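21 May 2025

I slept badly and came to the lab before the others, so I had one quiet hour with tea and could write the plan for the day on paper. I like to do it on paper. If I write it in the shared file, somebody changes it before lunch.

The goal for this month is 1000 good episodes for the table task. By "good" we mean that the object ends where it should end, that both arms stay inside their limits, and that the operator did not stop in the middle to think. This morning the counter in the Skustside tool showed 499. I looked at this number for a while. One more and we would be at the half, and of course the first attempt I made was bad, because I closed the left hand too early and pressed the air beside a bowl. I deleted it. The second attempt was fine, so we have 500 now and I ate a biscuit to celebrate.

I want to write down something about the deleting, because we had a long discussion on it again. One side of the room says that we should keep the failed episodes and mark them as failed, so that later the model can learn from them what a mistake looks like. The other side says that a failed episode with a wrong mark is worse than no episode, and we all know how tired people put marks at five in the afternoon. I was on the second side until October. Now I am somewhere between. When I miss an object, open the fingers, go back a little and take it again, the result is a success and the recovery is inside it. These are maybe the most useful episodes we have. But if I knock the object down to the floor, I do not see what the policy can learn from my looking at it.

Today we agreed to keep recoveries and to throw away the drops. It is written in the protocol, version with the green title. I hope it stays there for longer than two weeks.

Operating the arms is still strange for my body. After one hour my own shoulders begin to hurt in places where the robot has only screws. I also notice that I hold my breath when the fingers come near to something round. Forks and spoons are a different trouble. They lie flat, and you must come from above with patience and go down very low, and the fingertip touches the table before it touches the metal. With a bowl you take the rim and it is finished.

What I learned today, and want to remember: the start position matters more than I thought. For the first weeks I always began with both arms in the same place, very neat, and I was proud that my episodes looked so equal. Then the people who train the model at Olaniyan wrote to us that the policy is good only when it starts exactly so, and becomes lost when an arm begins ten centimeters to the side. So now we begin from many places, one arm high and the other low, one open and one already near the table. It feels untidy. I have to fight with myself not to correct it before I press the pedal.

The same goes for the tables. At first we cleaned everything except the object of the task. In the Ellmont kitchen, where the robot should work later, no table will be clean in this way. So we leave things standing, the fruit, the bottle, the appliance, and we change them between blocks. I made a small list of what should move and I followed it more or less until noon.

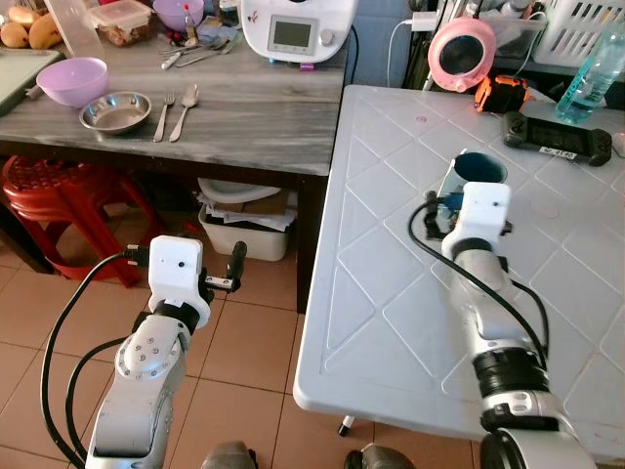

After lunch I had the cup block. The instruction for a cup is one sentence, and we have to type it each time in slightly different words, so that the model hears more than one way to say it. "Take the cup." "Pick up the cup with the right hand." "Please lift the cup." After forty sentences my English becomes thin and I begin to write like an old letter. I wrote once "kindly remove the cup" and I left it in. Real people will also talk in odd ways to this machine.

The right hand is better than the left one, for me and for everybody here. I looked at our statistics and the difference is too big. In 105 episodes from last week the left arm did almost nothing useful, it only waited. I proposed that tomorrow we do a block with left hand only, and the room was not happy, but they accepted. I will have to go first, I suppose, as it was my idea.

Upload was slow again. The whole project needs 3000 episodes if we count all the tasks in the Kenia contract, and I tried not to calculate how many evenings of waiting for the progress bar this means. In the end I left it running and put a note on the keyboard not to close the window.

At home I cooked rice and when I took the lid from the pot I caught myself moving my wrist first and then the fingers, slowly, with a stop between. Too many hours. Tomorrow: left hand block, new batteries for the pedal, ask again about the second chair.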